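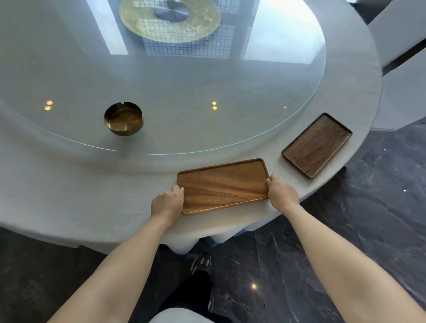
Figure 4. Two rectangular wooden trays at the edge of a round table with a glass top. One is held by its short ends.

4.2 Trays at the round table

The private dining rooms at Lendstead are laid out for shared meals, and most of the serving takes place from a large round table covered with a pale cloth and topped with glass. Wooden trays move between this table and a low cabinet by the window throughout a meal. The trays recorded in the Etura survey were all rectangular, with a raised rim and no cut-out handles, and they differed mainly in the colour of the wood. Staff chose between them on the basis of what was nearest to hand, and colour was mentioned as a reason in only a few of the 311 tray movements noted.

The usual grip was at the two short ends, with the thumbs over or against the rim (Figure 4). It keeps the long sides clear, so that a guest can take a dish from the front without reaching across the carrier's arms. Its weakness lies in the width of the load. A full tray held in this way is wider than the gap between two seated guests, and it had often to be turned before it could be set down.

The border of cloth between the glass and the edge of the table was the normal place for setting down. At this table size it will take a tray only if the tray is placed at a slant or allowed to lie partly over the glass. Both positions were common. Trays left over the glass were moved again within a few minutes in most cases, as the space was wanted for dishes.

Between courses, empty trays were carried level at about waist height and taken back to the cabinet. Its stone top also has to hold paper napkins and a white basket of folded cloths, and the room left for trays depends on how far these have spread along it.

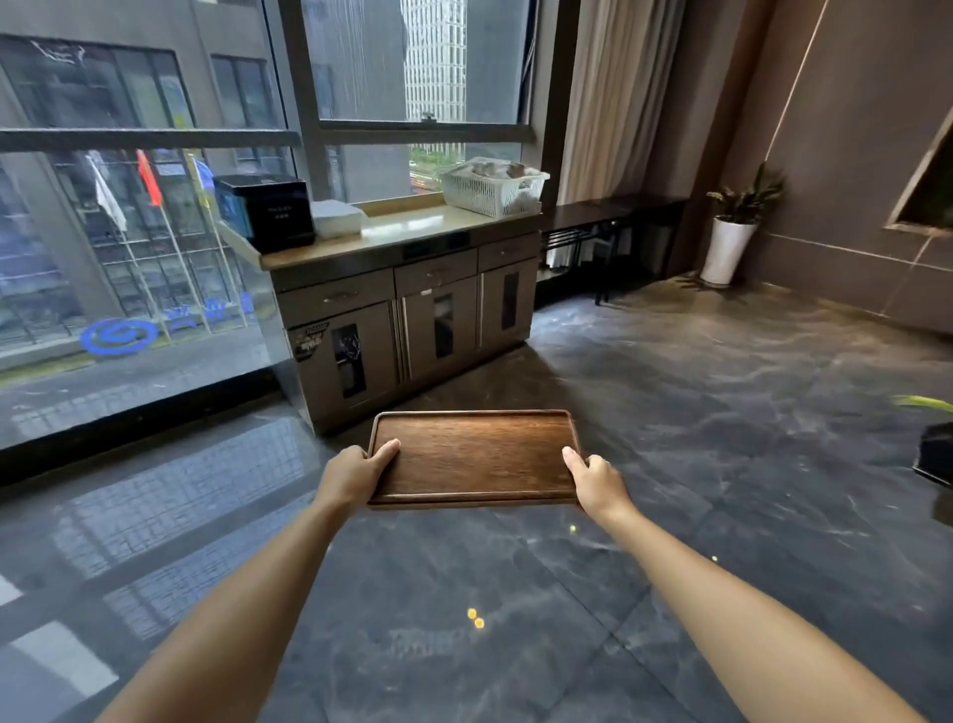

4.3 Stacking and wear

Under the house rules issued by Driteo on 26 Oct 2019, trays are to be wiped, stacked by size and put away in the cabinet at the end of service. No more than 18 are to be kept in one room. The rules do not say where a tray should wait while the table is still in use, and practice varied. In the rooms visited in June, spare trays were most often left side by side on the cloth or with one partly over another.

Wear was graded on the Schnyder scale, which runs from 0 (as new) to 4 (unfit for use). Almost 900 grades were given in all. Rims scored worse than flat surfaces, and the corners scored worst of all, a pattern that fits with repeated contact between one tray and the next.

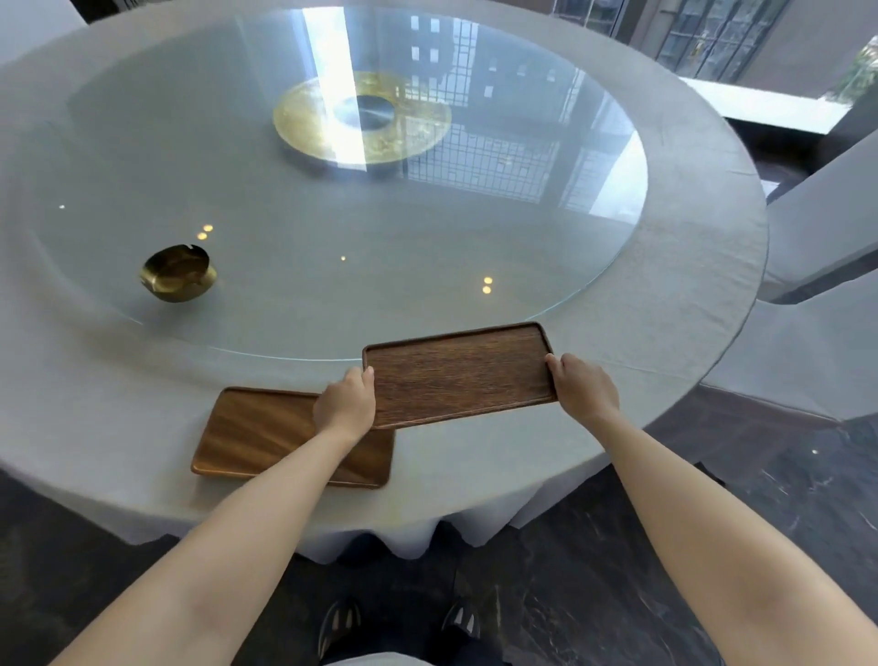

One respondent disagreed with this reading and told the survey that the corners suffer in the cabinet, where trays are pushed in on end, and that hardly any harm is done at the table. The grades cannot settle the point, as they were taken at the end of service only. A second round, with trays graded before they are put away and again when they are taken out, is planned for the same rooms.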